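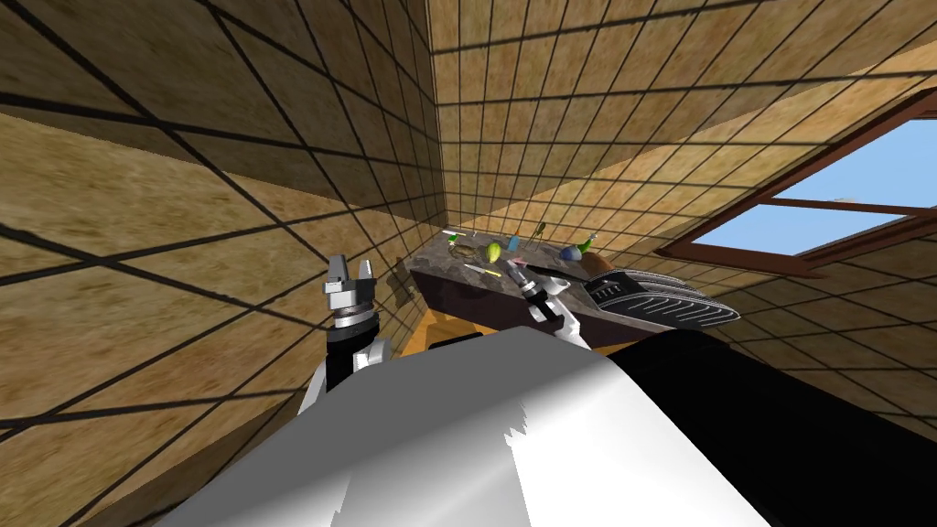

I'm collecting teleoperated pick and place examples in a simulated kitchen, to train a policy that picks one named object off a crowded counter. My target is 1,000 episodes and I have 223 so far. I keep the layout busy on purpose, so a pear, an eggplant, a couple of bottles and a toaster share the countertop with whatever the target is. A first policy trained on those 223 does fine with single objects on a bare counter. With the clutter in, it reaches for the wrong item or stops above the counter and stays there.

Do I just keep going to 1,000, or should I change how I collect? I also don't know what to do with the failed episodes. I have been deleting them.

Irkham

Don't delete the failures. Move them to a separate folder and mark what went wrong. Even if you never train on them, you will want to know later which objects caused the trouble.

As for the count, I would stop and look at what you have before recording more. Things to check:

Are the object positions shuffled between episodes, or do you reset to the same few layouts?
Does the target name get stored with every episode?
How long do you wait at the start before moving? A long pause at the start or above the object teaches the policy to pause. We trimmed ours and the stopping mostly went away.

If the target name is missing or wrong in even a small part of the set, that would explain the wrong item. I'd fix that first.

Didier Chevalier
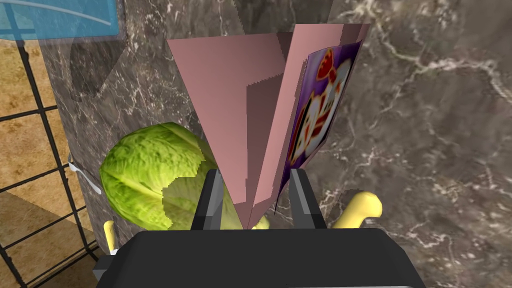
Agree with the above, and I would add wrist views if you only record from the head. We had the same trouble with odd shapes. From the head camera the policy could find the object but had a poor idea of where to close. With the view down the gripper it can see the pink box between the fingers, and also that the lettuce is right up against it on one side, so a bad approach would bump into it. Record both views at the same rate and check that the timestamps match.

Also look at your object mix. When I sorted my first 96 episodes by target, only 7 were boxes or anything else with flat sides. The rest were fruit and vegetables - easy to reset, so I kept using them. After that I set a quota per object and recorded in short blocks, changing the target every time.

Wetismont

More data always helps, just do the 1,000.

Jadeo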